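My uncle Dezső Vida ran the ferry office in Ernton until the winter the river froze, and he left me his debts, his coat and a key that didn't fit anything. I tried it all over town. I tried it on Csaba Kovács's boathouse while Csaba stood there eating an apple, and he let me go at it for a good while before he told me the door was open.

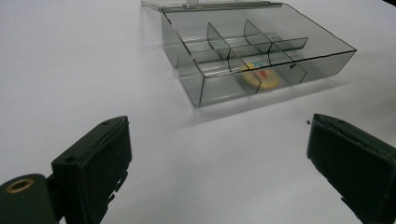
Now, my uncle hated a muddle. He kept his whole life sorted, tickets here, buttons there, and I swear his head was built the same way — like one of those smoky gray plastic boxes with the clear dividers and a lid that folds right back. So a key with no lock? Not him! I went back to the office on 13th November and sat in his chair, sulking, and my heel knocked on something hollow.
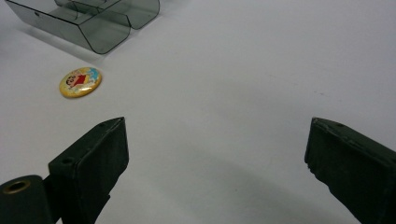
It was a loose floorboard, and under it was a tin with a lock on the front. The key turned first try. Inside were 540 ferry tickets, all of them one-way to Fekolach, none of them punched, and a note in his awful handwriting.

"Ask Balogh why she never came," it said.

I put on the coat and went to find Balogh.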